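4.2 Reported causes of injury on foot patrol

Most published accounts of harm to patrol officers start from assaults. We think this gives a lopsided picture, and we doubt that the usual sources can support the weight placed on them. The Cesa register, which several earlier studies treat as close to complete, holds 1249 entries for officers hurt on foot patrol. Each entry carries a single cause code, chosen by whoever filled in the form. An officer who slips on a kerb while chasing a suspect may be coded as a fall, as a pursuit or as resisting arrest, and the guidance allows all of them.

Dog bites show the trouble well. In the register they make up 119 entries, and earlier writers have taken that figure at face value. When we read the free-text notes, we found bites filed under "animal", under "premises visit" and, in one district, under "other". The Cliditz district records hardly any bites before its form was changed and a steady run of them afterwards. It is hard to believe that the dogs altered their habits to suit the stationery. A rise of this kind has nonetheless been used to argue for protective gloves.

Late complications fare worse still. The form is closed when the officer returns to duty, and there is no routine way of reopening it. An infected wound that keeps someone off work a fortnight later is entered as ordinary sickness, if it is entered at all. We traced 13 such cases by matching names against sick leave, and in only 4 of them did the original entry mention that the skin had been broken. We make no claim that these cases are typical. They were found because the station in question kept its old ledgers, and other stations threw theirs away.

Training is the remedy most often put forward, and here the evidence is thinner than its supporters allow. The Jokovero course, taught over a single Wednesday, asks officers to rehearse approaching a gate, reading an animal's posture and backing off. Its own evaluation reports fewer bites among those who attended. Attendance was voluntary, however, and officers on night shifts could rarely be spared. Those who went were mostly on day patrol, when owners are more likely to be up and about and dogs shut in. Without some account of shift, the comparison tells us little. 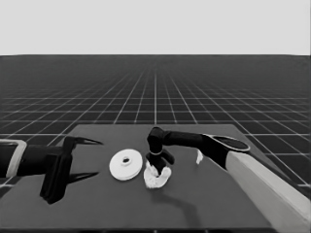
A further difficulty lies in what is meant by time on patrol. Rates are normally given per officer, as though every constable walked the same hours. Duty sheets from Cliditz suggest otherwise. Some officers listed as foot patrol spent most of the week at a desk or in court, while others covered two beats to fill a gap. If the second group is also the younger one, as the sheets hint, then the much repeated finding that inexperience leads to injury may mean only that new recruits are outdoors more.

Chang's model tries to get round this by estimating hours from rank and station size. We are not persuaded. The estimates were checked against a few large stations in towns, and the model was then applied to rural ones where a single officer might be responsible for several villages. Small errors in hours become large errors in rates when the number of injuries is low. Figure 4 of that study gives rural rates without any margin of error, and later papers have copied them into their own tables in the same bare form.

None of this shows that patrol work is safer than has been said. It may well be more dangerous, given how much goes unrecorded. Our point is narrower: the register can tell us that certain injuries were reported, and it cannot at present rank their causes. In the next section we use only those entries for which a duty sheet and a sick leave record both survive, and we leave the cause code out of the analysis altogether.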